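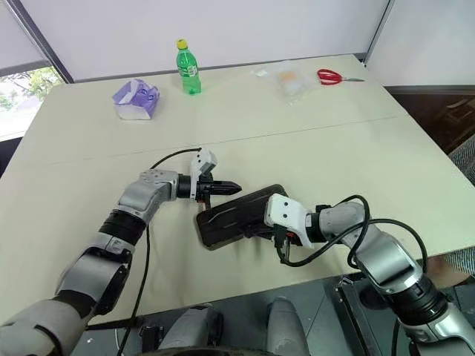
Black phone, glossy back up, on the big table. Tissues and scissors at the back.

How to clean up a second-hand phone and get it ready to post

Quick one as I've got a pile to get through. Sold four phones this autumn, all bought used, all filthy. Same routine each time. Takes me one cup of tea per phone, bit longer if there's old tape or glue on it.

What you need

A big clear table. Light coloured if you can, a black phone shows up on it and so do dropped screws and SIM trays.
Box of tissues, for wiping out crumbs and drips. Not for the glass.
Two microfibre cloths. One damp, one dry.
Wooden toothpick and a soft old toothbrush.
Scissors.
Bubble wrap, small box, parcel tape.
A SIM pin or a straightened paper clip.

Drinks go at the far end with the lid on. I mean it. Lost a perfectly good handset to a glass of squash in January.

Before you touch the outside

Back up anything you want. Sign out of your accounts first, THEN reset. People do it the other way round and the buyer gets a locked phone and you get a cross message. If it was somebody else's phone before yours, check their account is off it too.

Write down the model and the serial number from the settings page. Check the box label matches, if you still have the box.

Then switch it off. Fully off, not just the screen.

Take the SIM out. And the memory card, if there is one. I posted one with the card still in, 446 holiday photos on it. Got it back, but it took weeks.

Cleaning

1. Case off, old screen protector off. Lift the protector from a corner with a fingernail or a bit of card. Slowly. If it cracks, stop and put a strip of tape over it and peel the lot together.

2. Dry toothbrush round the edges, buttons and the speaker holes. Hold the phone with the holes facing down so the muck falls out and not in.

3. Charging socket. Toothpick, phone off, very gentle, scrape along the wall furthest from the contacts. You will be amazed how much fluff comes out. No metal pins in there please.

4. Screen side. Damp cloth, wrung out till it hardly feels wet. Small circles, then dry cloth straight after.

5. Turn it over. Glossy backs are a pain - they show every fingerprint and every swirl. Wipe in one direction only, top to bottom, then tilt it under a lamp. Smears show up as cloudy patches that you can't see straight on. Normal curved reflections are fine, leave them alone or you'll be there all night.

6. Camera glass last, with a clean corner of the dry cloth.

Sticky leftovers from a label or a cheap case: a tiny dab of label remover on the cloth, never on the phone. I use the Plusley one, it doesn't stink. Cooking oil works too but then you have to get the oil off.

Don't use kitchen spray, window cleaner or anything gritty. Someone will tell you toothpaste gets scratches out. It doesnt, it makes more.

Photos for the listing

Do these now while it's clean. Front, back, all four edges, then close-ups of any marks. Show the marks! Fewer arguments. Hold it by the edges from here on or you're back to step 5.

Packing

Cut the bubble wrap before you pick the phone up, so you're not waving scissors over the screen. Two layers round the phone, bubbles inwards, tape onto the wrap only. SIM tray goes back in the phone, empty.

Box should be a bit bigger than the wrapped phone. Fill the gaps with scrunched paper. Shake it - if it knocks, more paper. I save the little Pandix boxes, they're just the right depth with room for a cable down the side.

Tape every seam, 3 strips on the bottom. Address on the top, return address inside as well in case the label comes off.

Get proof of posting and keep it until the buyer's left feedback. Check the rules on batteries with whoever is carrying it, they vary alot.

Tablets are the same but you'll want a third cloth and a stiffer box.

Updated 2022-10-11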